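Costume fair, second hall, and I'm not sure I'd go again

Doors were supposed to open at nine. At 9:25 we were still in the lobby, where a girl in a foam dragon head handed out coupons for a booth that turned out to be closed. The program promised 305 exhibitors under one roof. Plenty of those were a folding table with a price list and a bowl of candy.

Wekero had the biggest stand and the loudest music. Their new line of superhero suits is called Illance, and the salesman told me the muscle padding "breathes." I tried on a chest piece for five minutes and it did nothing of the kind. The stitching at the shoulders looked decent. The cape was the same thin stuff you get in any party store, and the full set costs $141 before boots. 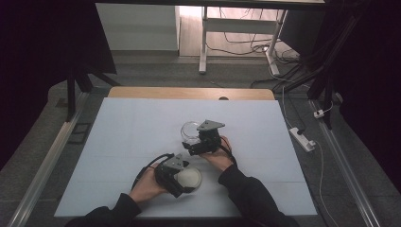 Words: Imke Haberkorn | Fairs & Visits | November

Ziltimport was quieter and more useful. They bring in masks and wigs by the crate, and the man there let me pull things out of the bags, which Wekero would not. The pirate wigs shed all over my coat. The latex wolf mask was good, heavy around the jaw, with eye holes you can see through. He claimed they sold 3,980 of them last season. I asked who to. "Stores," he said.

After lunch I sat through the Byun talk on costumes that light up. Half the slides were about batteries. The demo robe blinked nicely for a while, then one sleeve quit, and the speaker kept going as if it hadn't. I asked if you can wash it. You can wipe it.

Parking was $18, the coffee was weak, and the kids' costume parade got moved to a hallway with no chairs. I bought one wolf mask and a pair of gloves. Wekero says the Illance suits will be in stores by next fall, and I'd wait for the markdown.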